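Surik 布帽整理图文集 说明文档

版本：第 2 版
更新日期：2020年1月28日
语言：中文
维护：Wamero

这是什么

Surik 是一套关于布帽子的小型图文资料，讲的是怎么把帽子摊平、理顺、叠好、收起来。起因很简单：我们特别喜欢帆布帽！轻，耐用，塞进包里就能走，可是一到换季，抽屉里翻出来的总是一团皱巴巴的布。网上讲衬衫和毛巾叠法的资料多得看不完，讲软帽子的却少得可怜，于是我们干脆自己动手整理了一份。

第 1 版只有文字。第 2 版加进了照片，也把好几处写得含糊的地方重新改过，比如“帽檐朝外”到底朝谁的外，现在统一成“朝向操作者的反方向”。读过第 1 版的朋友请以这一版为准，两版的步骤编号对不上，别混着用。

内容概览

全部条目共 800 条，分成 12 组。每一条包含一段短文字，大部分条目配有照片。分组按帽子的样式和动作来，没有按颜色分，因为试过一次，米色、本白、浅卡其之间吵不出结果，最后放弃了。

主要的样式有：圆檐软帽、短檐便帽、渔夫帽、儿童遮阳帽，还有一小组归不进去的，统一放在“其他”里（这一组其实最有意思，强烈推荐翻一翻）。

主要的动作有：摊平、翻面、抚平帽檐、对折、叠放、装袋、取出后恢复形状。

每条记录的字段

编号：从 Surik-0001 开始，连续编号，删掉的编号不再补用。
样式：见上面的样式列表。
面料：帆布、斜纹布、灯芯绒、混纺，看不准的写“未定”。
状态：平放、折叠、立放、装袋。
表面：干净、有浅痕、有明显污渍。
说明：一到三句话，写给人看的，尽量用平常说话的句子。
备注：可以空着。

关于“表面”这一栏多说两句。旧帽子上常有发暗的浅印，汗渍、灰尘、洗不掉的旧痕都有可能，光靠看分不出来，所以我们只记深浅，不猜来历。请贡献者也照这个习惯来，不要写“油渍”“咖啡渍”这样的字眼，除非您自己就是打翻咖啡的那个人。

摊平的基本做法

1. 找一块平整的浅色台面，铺一张干净的纸或薄板也行。深色台面不是不能用，只是浅色帽子放上去以后，缝线附近的小褶皱反而容易看漏。

2. 把帽子平放，帽顶朝一侧，帽檐的弧线朝另一侧。先别急着压，让布自己松一会儿。

3. 顺着帽檐的缝线用指腹慢慢推，从中间往两头走。帆布有点硬挺，推的时候会往回弹，多走两遍就服帖了。千万不要横着扯缝线，圆檐最怕这个，一扯就成波浪边，再想救回来很费工夫。

4. 检查帽檐的弧形是否完整，缝线有没有翻到里侧。平放状态的条目可以对照这张照片，浅色帆布帽摊在白色台面上，圆弧的边和沿边的缝线都看得到，布面上那点淡淡的暗痕按“有浅痕”登记。

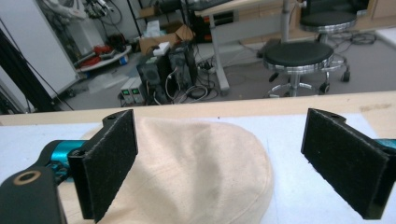 5. 翻面，再推一遍。两面都平了，就可以进入折叠。

折叠与收纳

软帽子的折法我们收了好几种，最推荐的是“半月折”：沿前后中线对折，让左右两边的帽檐弧线重合，帽身跟着塌下去，成一个半月形。这个折法对圆檐帽特别友好，打开以后只有一道中线折痕，用手抹一抹就淡了。

渔夫帽更适合“内收折”，把帽顶往里按，再把帽檐压平，整个变成一个扁圆盘。一摞可以叠得很整齐，拉开抽屉的时候心情真的会变好！

叠放的高度以不压变形为准。我们在 Tovaneck 的储物间里试过，薄帆布帽叠到 18 顶还算稳，再往上最底下那顶的帽檐就开始外翻了。厚一点的面料请自行减量，手边没有把握就分成两摞。

装袋用透气的布袋最好。塑料袋也能用，但收进去之前帽子要彻底干透，南方潮湿的地方尤其要留心。

收集方式

帽子大多来自 Tovaneck 的旧物交换活动，少数由 Van Rooij 布料店提供，是他们陈列用过的样品。照片在不同的房间和桌子上拍成，光线和背景都不统一，我们没有做裁切，也没有调色。文字由 Wamero 统一写第一稿，再逐条对着照片改过，近一半的条目至少改过一次。

适合拿来做什么

教小朋友和长辈整理衣物，做收纳课的讲义，给布艺社团当参考，或者纯粹坐下来看各种帽子，都很合适。也欢迎拿其中的词汇去做衣物整理方面的中文用语对照，我们在“抚平”“捋平”“推平”这几个词上花了不少心思，用法在各组开头都有注明。

不太适合的地方

不要用它来判断面料成分，面料一栏靠手感和经验填写，没有送检。也不要用它来估帽子的尺码，照片里没有放尺子。草帽、毛毡帽、带硬衬的帽子一概没有收，它们的收纳完全是另一套道理。

已知问题

儿童遮阳帽那一组偏少，而且几乎都是夏款。
“立放”状态的说明写得太简略，有几条只有四个字。
灯芯绒帽的绒毛方向没有单独的字段，目前塞在备注里，查起来不方便。
第 1 版里“帽墙”和“帽身”混用，第 2 版统一为“帽身”，可能还有漏网的，看到请告诉我们。

下一步

计划在四月补一批春夏的薄款，顺便把绒毛方向的字段加上。如果您手里有样式少见的软布帽，愿意拍一张平放的、一张折好的，我们会非常高兴！投稿时请写清样式、状态和表面，面料拿不准就填“未定”。

使用与署名

个人学习、课堂和社团活动可以自由使用和改写，署名写“Surik 布帽整理图文集，Wamero”即可。需要印刷成册的，请先来信说一声，我们会把校对过的最新文字一并发给您。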